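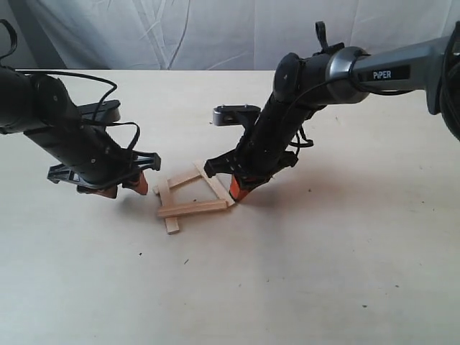

Accueil Rencontres Ateliers Carnet Archives Contact

Rencontres / Métiers du bois et du papier

Helge Björklund, encadreur : « Le client apporte une image, il repart avec une place sur son mur »

20 août 2025

Je suis arrivée à Jitance avec une demi-heure d'avance et un rouleau sous le bras. Dans le rouleau, une affiche de cinéma que je traîne de déménagement en déménagement depuis mes études, et que je n'ai jamais fait encadrer parce que j'avais peur du devis (voilà, c'est dit). Je m'étais promis de ne pas la sortir pendant l'entretien. J'ai tenu dix minutes, peut-être moins.

Helge Björklund a pris le rouleau, l'a posé sur une étagère sans l'ouvrir et m'a demandé si je voulais du café. « On verra après. Si je regarde maintenant, je ne vais plus vous écouter. »

Il est encadreur depuis 38 ans. Il a grandi près de Gävle, il est venu en France pour suivre quelqu'un, l'histoire n'a pas duré et il est resté. Il parle un français très sûr, avec un accent qui traîne sur les voyelles et quelques mots de métier qu'il continue de dire en suédois. L'atelier donne sur la rue par une vitrine assez étroite où il expose toujours une seule chose à la fois. Ce jour-là, c'était un mouchoir brodé, sous verre, dans une baguette grise toute simple. Une dame est entrée pendant que j'installais mon dictaphone pour demander s'il était à vendre. Il ne l'était pas.

Je lui demande comment on devient encadreur quand on n'a personne dans sa famille qui l'est. Il rit. « Par erreur ! Je cherchais du travail dans une menuiserie. Je suis allé chez Westerberg, je croyais qu'ils faisaient des fenêtres. Sur la porte il y avait écrit ramar, et en suédois, une rame, enfin un cadre, ça peut être beaucoup de choses. Le patron m'a donné un balai. J'ai balayé pendant des semaines, et après il m'a donné une scie. »

Chez Westerberg, il apprend la coupe d'onglet à la main, la dorure un peu, et surtout à se taire devant les clients. « Le vieux disait que la première phrase du client n'est jamais la bonne. Il dit : je veux du doré. Vous attendez. Il dit : enfin, pas trop doré. Vous attendez encore. À la fin il prend du chêne clair et il est très content. »

J'avais en tête que tout le travail tenait dans les angles. Quatre morceaux de bois, quatre coins, on colle, et hop. Je le lui dis comme ça, un peu bêtement, et il ne se vexe pas du tout. « Mais c'est vrai, c'est quatre morceaux de bois. Le problème c'est que l'erreur se promène. Vous coupez un peu faux au premier coin, vous ne voyez rien. Au deuxième non plus. Au dernier, il y a un jour où passe une feuille de papier, et vous accusez le dernier coin, le pauvre, alors qu'il n'a rien fait. »

Il vérifie donc les côtés opposés en les mettant dos à dos, du bout du doigt. Le pouce sent une différence que l'œil laisse passer, et il me fait essayer avec deux baguettes de tilleul. La première paire, rien. La deuxième, oui, une petite marche, minuscule, agaçante une fois qu'on l'a sentie. J'y suis revenue trois fois dans l'après-midi.

Et puis il mesure les diagonales. Si elles sont égales, et les côtés aussi deux à deux, le cadre est d'équerre. J'avais appris ça au collège et je n'en avais jamais vu l'utilité. « Moi non plus, au collège, j'étais très mauvais. »

On parle ensuite de ce que les gens apportent. Je m'attendais à des aquarelles, des photos de mariage, et il y en a, bien sûr. Mais la liste part vite ailleurs : un maillot de cycliste, des tickets de métro, une lettre de licenciement (« elle était ravie, il fallait un beau cadre »), le plan d'une maison qui n'a jamais été construite, une tresse de cheveux coupée. Il tient un registre depuis qu'il est à son compte. Chaque cadre a son numéro, la date, la baguette, le verre, et un mot dans la dernière colonne. Le dernier numéro inscrit le jour de ma visite était le 3 205.

Je lui demande à quoi sert le mot. « À me souvenir. Je n'ai pas la mémoire des noms. Si j'écris Mme Untel, dans deux ans je ne sais plus. Si j'écris cerise, je revois tout, la gravure, la dame, même la pluie. » Il ouvre une page au hasard et me lit la colonne : camion, oncle, bleu raté, Lisbonne, trop grand. Trop grand ? « Le cadre ne passait pas dans l'escalier du monsieur. J'ai dû le démonter sur le palier et le remonter dans son salon. Il m'a offert du poulet. »

Je voulais absolument aborder la question du verre, sur laquelle j'avais lu des choses contradictoires. Là, il devient très sérieux. Le verre ordinaire lui va pour les affiches et tout ce qui peut se remplacer. Pour un papier ancien ou une photo de famille dont il n'existe qu'un tirage, il pose du verre qui filtre les ultraviolets, et il le dit avant de donner le prix. « Après, les gens font comme ils veulent. Mais s'ils accrochent en face d'une fenêtre au sud, même avec le bon verre, je ne promets rien. Le meilleur filtre, c'est le couloir. »

Le couloir ! J'ai pensé à toutes mes photos dans le salon.

Il a aussi une dent contre le carton acide, ces vieux passe-partout qui laissent une ligne brune autour de l'image. Il en garde un tas sous l'établi, récupérés au fil des années, et il les montre aux stagiaires. Il y a eu des stagiaires, justement. La plupart ont fait autre chose ensuite. Une seule a ouvert sa boutique, à 200 kilomètres de là, et ils s'appellent quand l'un des deux manque d'une baguette. Pour les fournitures, il passe presque toujours par Cutura, qui a repris un ancien stock de moulures que plus personne ne fabriquait, et il grogne un peu sur les délais. « Ils sont gentils. Ils sont lents. Je commande en juin ce que je veux en septembre. »

Pendant que nous parlons, un chat roux traverse l'établi avec beaucoup d'assurance, marche sur un carton blanc, s'assoit dessus. C'est Jakow. Il est arrivé avec l'atelier, ou plutôt il était dans la cour quand Helge a signé le bail et il n'a pas vu de raison de partir. Deux cartons par mois, d'après son propriétaire, finissent à la poubelle à cause des empreintes. Je lui demande s'il n'a jamais songé à fermer la porte. Il me regarde comme si j'avais proposé de vendre le chat.

Est-ce qu'on vit bien de ce métier ? La question est un peu brutale, je la pose quand même. Il prend le temps de finir son café. « On vit. Il y a des mois très calmes, février, c'est la mort. Décembre, je dors ici. Les gens pensent au cadre dix jours avant Noël, tous ensemble, comme s'ils s'étaient téléphoné. » Il a vu passer la concurrence des cadres tout faits et il n'en dit pas de mal. Il en vend même quelques-uns, dans un bac près de l'entrée. « Quelqu'un qui met un dessin d'enfant dans un cadre à petit prix, il a déjà compris l'essentiel. Un jour il viendra me voir avec autre chose. Ou il ne viendra pas, et le dessin est quand même au mur. »

Nous arrivons à la hauteur d'accrochage, mon sujet préféré, celui qui provoque des disputes chez moi. D'après lui, nous accrochons tous trop haut. Il l'attribue au fait qu'on plante le clou debout, le bras levé, alors que dans un salon on regarde assis. Son conseil : demander à une autre personne de tenir le tableau, s'asseoir dans le fauteuil où l'on s'assoit vraiment, et faire descendre jusqu'à ce que ce soit agréable. Ensuite descendre encore un peu. (Mon compagnon va détester ce paragraphe.)

Et la retraite ? Il y pense, vaguement, il aimerait quelqu'un pour reprendre. Pas forcément un menuisier. « Quelqu'un de patient avec les gens. Le bois, ça s'apprend. » Il cherche sans chercher, il a mis un petit mot dans la vitrine, derrière le mouchoir, écrit tellement fin que je ne l'avais pas vu en entrant.

Il était tard quand il a enfin déroulé mon affiche. Il a posé des poids aux quatre coins, il a reculé, il n'a rien dit pendant un long moment. J'ai commencé à parler, évidemment. J'ai dit que je voyais bien du noir, quelque chose de fin. Silence. Enfin, pas trop fin. Silence. Peut-être pas noir, d'ailleurs, avec le mur que j'ai.

Je repars avec un bon de commande pour une baguette en noyer et un verre ordinaire. Dans la dernière colonne du registre, il a écrit un mot en suédois qu'il a refusé de me traduire.

L'atelier de Helge Björklund, à Jitance, se visite aux heures d'ouverture. Il vaut mieux appeler avant de venir avec un grand format, et mesurer son escalier.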